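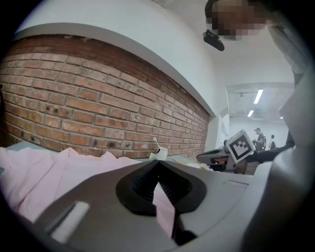 So what does a robot club do all evening? Mostly it folds the same bit of cloth, badly, over and over, until the folding gets a bit less bad.

I'd gone along to the Estside club expecting wheels. You know the sort of thing, little trucks barging each other off a table while somebody's dad shouts from the back. They did that for years, apparently, and they were good at it, and there's still a box of dented trucks under the stairs if you ask nicely. But last winter they voted to enter the soft materials class at Plolden, and ever since then it's been laundry.

Home | Features | Making | Weekend | Subscribe

"Everyone thinks metal is hard and cloth is easy," says Souad Saber, who started the club and still has the only key that works. "Pick up a spanner and it stays a spanner. Pick up a shirt and you've got a completely different shirt in your hand."

She put one of the hand-held grippers into my hand before I'd got my coat off. It's a grey thing, chunkier than I'd expected, with two ribbed black pads that close together when you squeeze. The idea is that you do the job yourself, the gripper keeps a record of how you did it, and later on that record goes into the program that will drive the arm. You're teaching by showing, in other words. I liked this very much as a theory! Then I tried to pick up the corner of a pink cloth.

I got the cloth. I got rather a lot of it, in fact, a great fat bunch from the middle, and when I lifted it the whole lot came up like a circus tent. Souad said that was fine and told me to put it down and go again. My second go was worse. On my fifth I got one layer, just the one, and I was so pleased that I let go of it.

The trick (I was told this by a fourteen-year-old, very patiently) is to come in low and let the pads slide along the table before you squeeze. If you come straight down you pinch whatever is on top, and with crumpled cloth that's never the bit you want. She also told me to stop holding my breath.

They've recorded 703 folds since they began, and by Souad's reckoning the first 61 are useless. Everybody was going too fast, showing off a bit. Those have been kept in a folder called Oh Dear. The rest have been sorted, argued over and sorted again, and it's the arguing that I enjoyed most. Is a fold still a fold if one corner's tucked under? Do you keep the ones where somebody changed their mind halfway? One half of the room says the program needs to see mistakes being put right. The other half says it'll only learn to dither. I sat in on twenty minutes of this and changed sides twice.

The arm itself is called Tazi, and it lives in a cupboard between sessions. It was bought secondhand for £2,689, paid for with two years of cake stalls and one enormous jumble sale, and there's a lot of feeling attached to it. The software is a student project that got out of hand. It's called Rutodico, and I asked three people what that stood for and got three answers, one of them rude.

What does Tazi do with all this teaching? On a good night it'll find an edge, lift it and bring it over in a slow, slightly worried way, and then give the cloth a little pat. The pat wasn't planned. Somebody in the club pats things flat after folding them, and it's crept in. There was a motion to get rid of it, and I'm glad to report it was voted down.

On a bad night it picks up nothing at all and folds the air with great care.

The Plolden rules give you three cloths you've never seen before and ten minutes for the lot. There are 14 teams this year, and a few of them have proper university money behind them. Estside came second from bottom last time, in a heat that ended with Tazi dragging a tea towel on to the floor. Souad still has the tea towel. It's pinned up over the sink.

I asked if she thought they'd do better in November. She thought about it for longer than I was expecting. "Middle," she said. "I'd like us to be in the middle. I'd like to go home on the coach and be a bit annoyed."

I went back on the Saturday, which I hadn't meant to do, and did another hour on the gripper. Eleven of my folds went into the keep pile. One of them is apparently quite nice. I've since caught myself at home coming in low on the pillowcases, sliding my fingers along the bed before I pinch, and I'm sorry to say it does work better.

The club meets at half past six and new people are welcome, with or without any idea what they're doing. Bring a cloth if you've got one they haven't met. Stripy ones are wanted, and anything stretchy.

Share this article | 38 shares | 12 comments

Enjoyed this? Get our weekend newsletter every Friday. You can unsubscribe at any time.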